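Steady Hands: A Year in the Jakberg Robotics Program

The robotics program at Jakberg College began with a question from a student. Mehrangiz Taheri, who teaches design and technology, had spent the first term leading her senior class through the usual exercises: stacking blocks, sorting pegs, moving a ball from one tray to another. One afternoon a student asked when they would be permitted to try something that could bend.

The result was the Shokri Project, now in its second year and open to students in their final two years of school. Participants work in teams of four and meet for 6 hours each week, much of that time outside the regular timetable. Their task is to teach a pair of robot arms to arrange artificial flowers.

The choice of subject was deliberate. A block has flat sides and behaves the same way each time it is lifted. A stem leans in its container, its leaves spread unevenly, and the bloom at the top is wide enough to knock against whatever stands nearby. Students must decide where a gripper should close, how far it should open beforehand and from which direction it ought to approach.

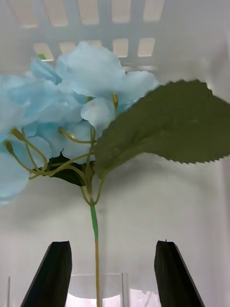 Much of the first month is given over to driving the arms by hand. Each student guides an arm through the same movement many times while the system records its position and the views from its cameras. Those recordings are later used to train a program that attempts the movement without assistance. Last year's group recorded 625 attempts before Ms Taheri considered the collection fit for use, and a fair share of the early ones were set aside.

"Students arrive believing that the programming will be the difficult part," Ms Taheri said. "Then they spend an afternoon trying to move one stem in the same way twice, and they come to respect how much their own hands do without being asked."

Record keeping is taken seriously. Every team maintains a logbook, which is assessed together with the final demonstration and carries equal weight. Entries must state what was attempted, what changed from the previous session and what the team expects to happen next. Marks are not deducted for failed attempts, although they are deducted for attempts that were not written down.

The project is supported by Dretis, a local engineering firm whose staff visit twice a term. Darnell Marchetti, who coordinates the visits, has encouraged the teams to look beyond the arm itself and to think about the work area as a whole. Lighting is a frequent topic. A shadow that a person would scarcely notice can alter what a camera records, and one team last year lost most of a week before tracing its difficulties to a window blind that had been raised between sessions.

Mr Marchetti also asks students to plan for two arms working at the same table. Each arm needs room to move, and the order of the steps must be settled so that neither is left waiting in the path of the other. Teams draw these plans on paper first, often at full size, and practise them by walking their own hands through the sequence.

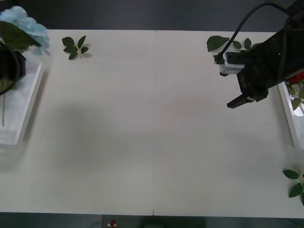 Blooms and loose greenery on the work table, with one of the arms at upper right.

Enrolment has grown to 21 students this year, and the college has extended its workshop hours to accommodate them. Several of the new members came from the visual arts program and had no previous experience with programming. Ms Taheri has placed at least one of them on each team where numbers allow, and she reports that their judgement about balance and colour has changed the way the arrangements are planned.

The teams are now preparing for the Musitz Challenge, a regional competition for secondary schools held in August. Each entry consists of a live demonstration, a written report and an interview with the judges. Jakberg entered for the first time last year and received a commendation for its report - the demonstration itself ended early when an arm released its stem short of the vase. The logbook entry for that day has been copied and pinned to the workshop door.

Students interested in joining next year's program may speak with Ms Taheri in the workshop at lunchtime. Applications open in October, and no background in robotics is required.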